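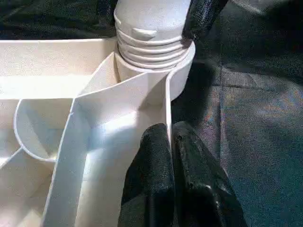 Moulded Parts and Packing
Handout 4: Trays, inserts and threaded fittings
Course leader: Joelle Saab
Workshop sessions: Brendan Tully

Read this before the workshop and bring it with you. It covers the second half of the unit, where we leave bottles and lids behind and look at larger white moulded pieces that hold other things in place. The drawing exercise at the end counts towards your folio.

1. Terms used in this unit

Tray: an open moulded piece with a floor or partial floor and raised sides. In this course we use the word for anything of that shape, whether it ends up in a drawer, a carton or a machine.

Insert: a tray made to go inside something else. Many pieces could be called either, and we won't argue over it in marking.

Compartment: a space closed off by walls on most of its sides. It doesn't have to be square. Rounded compartments shaped like a scoop are common where a finger or a curved item has to get in.

Divider: an internal wall. Dividers may run parallel to the sides or at an angle.

Channel: a long narrow space between two dividers.

Rim: the top edge of the outer wall. A lip is any small fold or step moulded into the rim.

Collar or flange: a wider ring at the base of a cylindrical fitting. Use either word, but use the same one all the way through your notes.

Rib: a raised line that stiffens a surface. A ridge that winds around a cylinder is a thread, and you lose marks for calling it a rib.

2. Walls and corners

Thin walls cool faster than thick ones, and a part with both will pull itself out of shape if the change between them is sudden. This is the main reason you will find curves where a divider meets a rim or a collar. Run a fingertip into each inside corner and note whether it is sharp or rounded.

A long flat wall bends easily. Designers stiffen it by adding ribs, by folding the top into a lip, or by joining it to another wall partway along. A diagonal divider can do this last job as well as separating two spaces. Press lightly at the middle of the wall and again near the end, and write down which gives more.

Walls that look vertical usually aren't. They lean by a degree or two so the part will come out of the tool. The lean is called draft, and the quickest way to see it is to stand a small square against the wall on a flat table.

3. Threads

When a fitting has an external thread, record the following in this order: outside diameter over the threads, outside diameter of the smooth section, number of turns, pitch, and height of the collar. Take the pitch by measuring across several ridges and dividing. Measuring one ridge at a time gives poor results on moulded plastic, where the crests are rounded.

Look for small raised features on the smooth part above the thread. A nub may be a stop, a locating mark, or something left over from moulding. You often can't tell which from the one part. If you have no mating piece, write "purpose not established" and move on. Last October a good number of folios lost marks for confident guesses.

A thread standing up out of a tray is awkward to measure because the walls get in the way of the callipers. Use the narrow jaws, or wrap a strip of paper around the cylinder, mark the overlap, and work out the diameter from the circumference.

4. Setting up the table

Cover the table with the black cloth before anything white goes on it. White parts on a pale bench are very hard to draw, as the edges disappear. Smooth the cloth out and keep it clear of tools you aren't using.

Put the tray to one side and any loose rods or tubes to the other. Rods roll, so keep them together in a bundle. 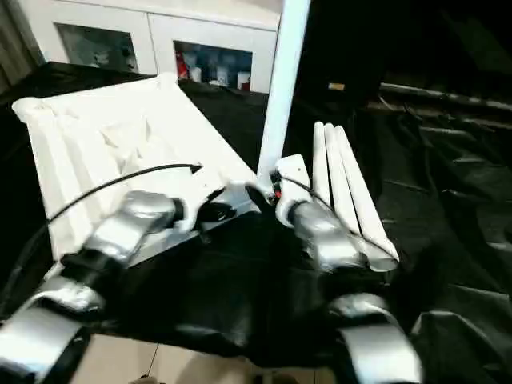 Tilt the tray a little when you want to see into the recesses. Light coming straight down flattens everything, and shallow ridges in particular won't show until the surface is at an angle to it. The desk lamps can be moved, but put them back on the side bench when you finish.

Handle white parts by the rim. They mark easily, and the same set is used by the evening group.

5. Rods and tubes

Straight cylindrical pieces look simple and tend to get one line in people's notes. Please give them more than that. Record the length, the diameter at each end and in the middle, the shape of each end (flat, rounded or hollow) and whether the piece is straight. Test straightness by rolling it slowly along the bare bench.

Where you have more than one, measure each of them separately. Don't assume that rods kept together are the same length.

6. Sample cards

Each set is stored with a card. The card code begins with the supplier name (Uveo, Leveo or Ullport) followed by the set number. Set 58 is on loan to the Sitompul workshop and won't be back this term. Copy the code into the top right corner of every sheet.

7. Exercise

You have 45 minutes. Work in pairs but hand in separate sheets.

Draw the tray from directly over it, at half size. Show the rim as a double line.
Draw one section through a compartment of your choice, with wall thicknesses marked.
List every divider and say whether it is straight, curved or angled.
If your set has a threaded fitting, complete the thread table from part 3.

Pencil only. Dimensions in millimetres, with no units written on the drawing itself. Brendan will sign your sheets before you pack up, and unsigned sheets can't go in the folio - please don't leave without it.

Further reading is on the unit page under Week 4. Questions about marking go to Joelle.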